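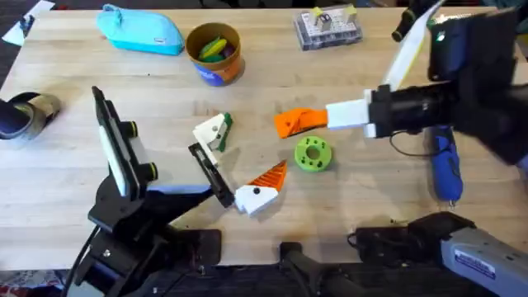

Search this site Enter keywords Go

Two Arms, One Bench: Project Report
Ita Tierney

My project was to get 2 robot arms sharing a bench at the Buckley community workshop and handling small 3D-printed parts between them. I called the setup Tosov, after the street I grew up on, and I've loved nearly every hour of it!

Printing came first. I did the parts in orange, white and lime green so I could tell them apart at a glance (and that's what was on the spool rack). The ring was easy. The wedges took far more tries, mostly my fault for rushing the ridges.

Both arms clamp to the table, and getting the clamps stiff enough ate most of July. Any wobble at the base gets much worse out at the fingers. Once I'd tightened everything and redone the calibration, the arms finally agreed on where the middle of the table was.

I then ran 200 pickups with the ring and the wedges. The ring went well, with 90 good grips out of 100. The wedges were harder, and I'm still sorting those results by colour and starting angle.

Next I want to try softer finger pads and a slower approach on the wedges. The log file is at 3448 lines and growing.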